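Bench notes: trying out grippers on a small two-arm setup

I've been swapping grippers on and off our two little arms since May, and I keep getting the same questions in the shop, so I'm typing up what I tell people. These are tips from a bench, so take them the way you'd take advice on sharpening chisels. Your arms will have their own moods.

The three I've been going back and forth between are the Lurarora (two flat fingers, rubber pads), the Moltinico (also two fingers, but curved and quite a bit softer) and a thing Karine Campbell printed for me that we just call the duckbill. The controller is a Bistari on both arms. I tried a Krishnan for a while and went back, more on that further down.

Give the arms one boring thing to do first

Everybody wants to start with the fancy stuff. I did too! I spent a whole evening trying to get a Lurarora to unplug a cable and learned nothing, as I hadn't checked whether it could close on a pencil and stay put. Now every new gripper gets a pencil, a sponge and a wooden block before it goes anywhere near anything with a plug on it. If it drops the block I stop and look at the pads.

Clean the pads, then clean them again

Rubbing alcohol on a lint-free rag. New pads come with some kind of slick film on them and it takes more than one wipe to get it off. I lost a week blaming the motor current for what was mold release. On the Moltinico go easy, the soft stuff gets cloudy if you scrub it, and I've had one go tacky on me.

Mark your zero with paint, skip the tape

Tape creeps. A dab of white paint pen across the joint, half on each side, and you can tell from across the room if something slipped. Refugio Cervantes showed me this one on a drill press years ago and it works just as well on a wrist joint.

Swap grippers with the arm powered down

Yes, even if the connector says you can do it live. I've had a Bistari lose its mind over a half-seated plug and fold the arm up like a lawn chair. Power off, swap, wiggle the connector, power on, home it. Takes two minutes.

Cycle before you judge

A fresh gripper feels stiff and you'll be tempted to crank up the closing force. Don't! I run 200 open-and-close cycles with nothing in the fingers, then look at the screws, then start testing for real. The duckbill needed every one of its screws snugged after that first run. For the long wear test I set the counter to 2,000 and go have dinner, then check for slop by pinching the fingertips and rocking them. I did take the Lurarora up to 4,000 once and the pads were shiny but the hinge was still tight, so I'm happy with it on that score.

Pick the camera spot before you pick the camera

I fussed over three different cameras and got more out of moving the lamp. White walls on the back and sides of the table help a lot with clutter, but they'll bounce whatever color your light is, so check what your bench looks like through the camera as well as with your eyes. I mount mine up high looking down over the table, and then I leave it alone. Every time you nudge it you're back to calibrating, and you will nudge it — I put a ring of paint pen around the clamp for the same reason as the joints.

A matte tabletop is worth the trouble. Gloss gives you hot spots and the arms go chasing them.

Use a board with different kinds of controls on it

Once a gripper has passed the pencil and sponge stage, I want pushing, flipping, turning and plugging all in one place. The one I like has arcade-style buttons at one end, a metal toggle marked Off and On in the middle, and a big green knob at the other end with patch cables behind it. I set it well toward the back of the table so there's plenty of open room between it and the arm bases. Crowd it up front and the elbows run out of places to go.

Buttons are the easy part and any closed gripper will do. The toggle is where the Moltinico lets me down, the curved tips slide right off a short lever. The Lurarora flips it fine if you come in a bit low. The knob goes the other way around: soft curved fingers hug it nicely and the flat ones want to skate. And for cables the duckbill beats both of them, which made Karine very smug.
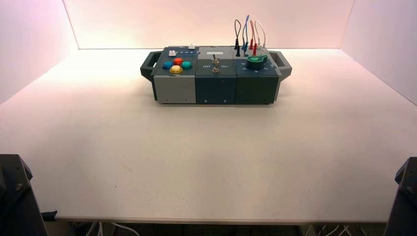
Controllers, since I promised

The Krishnan is smoother, I'll give it that. Slow moves look lovely. But I couldn't get two arms to start together without a little lag on one side, and for anything where one arm holds and the other turns, that matters more to me than pretty motion. The Bistari is jerky at low speed and the menus are a pain, but both arms go when I say go. If you only have one arm I'd say try the Krishnan first.

Write it down while you're standing there

I keep a spiral notebook on a hook by the bench. Gripper, pad, force setting, what it was grabbing, what went wrong. I tried doing it on my phone and kept forgetting until later, and then I'd remember the good runs and lose the bad ones.

Next up is a set of longer pads for the Lurarora that Refugio is cutting from an old conveyor belt. If they do any better on the knob I'll add a note.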